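Simulated rooms cut real-world training time for household robot arms, Latcombe study finds

LATCOMBE, November – Robot arms trained mostly in simulated rooms needed far fewer real demonstrations to learn household tasks, according to results released this month by the Hineck robotics group.

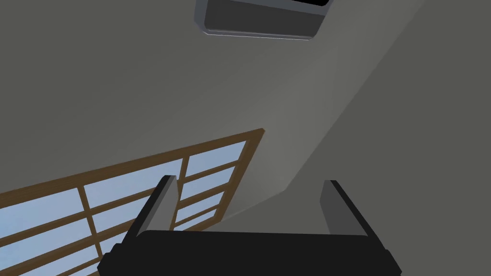
A simulated view from just behind the gripper, with its fingers open and the window and air conditioning unit of a rendered room beyond. Image: Hineck

The method, called Irnano, trains a control policy in 400 computer-rendered rooms before it is moved to a physical arm. Wall colours, lighting and window positions are changed between rooms so that the policy does not come to depend on any one background.

In tests at the group's Latcombe laboratory, a policy prepared this way reached its target success rate after 60 real demonstrations. A policy trained without simulation needed 171 to reach the same rate. Both were tested on 30 pick-and-place tasks using the same arm.

The gain was smaller for soft items such as cloths – these remain hard to simulate well – and the group plans further work on them.

The study was carried out with Coughlan, which supplied the test arm. The room models and training code will be released to other researchers in spring.

ENDS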